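Workshop tips: taping out a grid for your robot arm, and the software side of it

I keep a running page of the little things I do before I let an arm loose on a job, mostly so I stop relearning them every April when I come back to the bench after a winter of pure screen work. Most of them are about software, but a surprising number start with a roll of blue tape! If you're doing plate handling, table setting, sorting, anything where an arm has to go to a place you can point at, a taped grid is the cheapest planning tool you'll ever own.
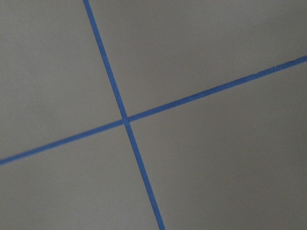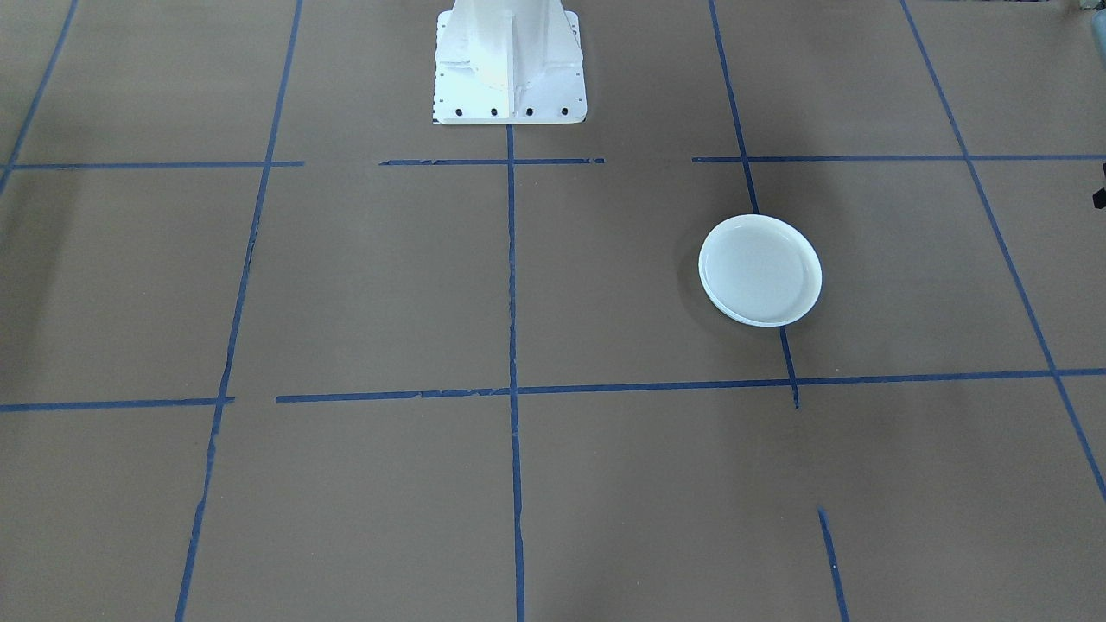

Blue tape again, and a white plate to practice on in the wider view.

Do I need to measure the grid before the software can use it?

Measure the crossings and leave the rest alone. The planner only cares about the points you give it, so a cell that's a bit lopsided does no harm as long as the numbers you typed in match the spot where the two strips meet. Write them down in millimeters from the center of the arm's base, and keep the same sign convention everywhere.

Okay, on to the tips, in no special order.

Start your tape at the base. I run one strip straight out from the middle of the base and call that my x axis. Every other strip gets measured off that one. If you start at the edge of the table instead (I did this for an embarrassingly long time), then the day you shift the arm to reach a screw, all your numbers are wrong and you'll spend an evening blaming the calibration.

Give each cell a name in the config file. Mine are just a letter and a digit, and I write them on a paper sketch taped up by the monitor. Saying "send it to C2" is so much easier than reading out three decimals, and when a run fails the log tells me which cell it was in. I use a little scheduler called Grornima for this and it takes any string as a place name, so I suppose you could name them after cities. I have one test position saved as Lagos and I no longer remember why.

Set a hover height before you set anything else. I use 200 millimeters above the surface as the height for moving between cells, then come down only inside the cell. It's slower, sure. It also means a bad path goes through air and leaves the crockery alone.

Now, cameras. If you have one at the wrist and one fixed off to the side, check them against the same crossing. Park the arm, ask both for the position of that one point, and compare. I let them disagree by a few millimeters and get on with my day. More than that and I redo the hand-eye calibration, which in Brinora is one menu item and a cup of coffee. Save the old calibration file first – I put the month in the file name.

Pick one color for tape and filter for it. Blue is nice because hardly anything in a kitchen is blue, so a simple hue range gets you most of the way before you even think about training a model. Keep the range fairly wide and throw away small blobs afterward. My cutoff is 88 pixels, found by fiddling with the slider until the specks went away, and yours will be different.

White plates are harder than they look! A shiny rim throws off the depth reading, and the detector will happily report half a plate. I fit an ellipse to the outline and use its center, and I never trust depth on the rim itself. For the height I just type in the thickness of the plate. A plate doesn't get thicker overnight.

Tell the detector that things can sit on a line. My first version of the code looked for an object inside each cell and got very confused by anything lying across two of them. These days I work out the center first and ask which cell that falls in, and I keep a small margin so it doesn't flip back and forth between neighbors.

Same goes for the tape itself. Lines get covered up, they have gaps, the ends get ragged. Don't write code that needs to see a whole strip from end to end. Fit a line through whatever bits you can find and let the math fill in the rest.

Dry run everything with the speed at 15 percent. Zudia has a slider for it right on the main page, and I leave it there until the same program has gone through cleanly several times in a row. Then I bump it up a notch at a time, usually around ten at night when I should be in bed.

Log more than you think you want. Cell name, target, where the arm ended up, which calibration file was loaded. My log from last season has 1224 lines and I've searched it far more often than I expected to, mostly for the calibration file name.

And replace tape that has started to lift, but press the new strip down before you pull the old one up, right alongside it, so you don't lose the line. Then go back and measure the crossings on that strip again.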